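About us

Siddale is a small laundry and linen service. Stella Khaemba and Shabani Rotich opened it with two washing machines and one old van. Today we are a team of 18 people and we wash for guest houses, clinics and families.

We collect in the morning and bring everything back folded the next day. Our customers often ask which soap we use. It is a mild one without perfume, and we did not change it since the first year – some of the guest houses would not forgive us.
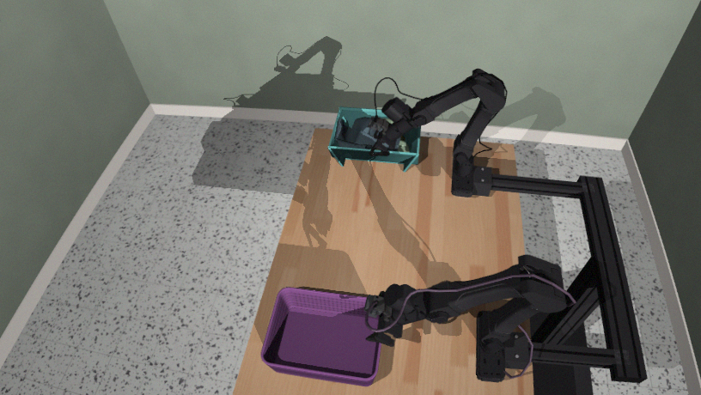
Teal bin and purple basket at the two ends of a wooden table.

Gladys Barasa leads the ironing room and teaches every new colleague herself. The training takes 27 days and it is paid from the first morning. Idrisa Langat plans the routes and answers the phone, so probably you will speak with him first.

If a button is missing when we return your shirt, please tell us and we will sew a new one free of charge. For larger orders, we are glad to visit you and prepare an offer.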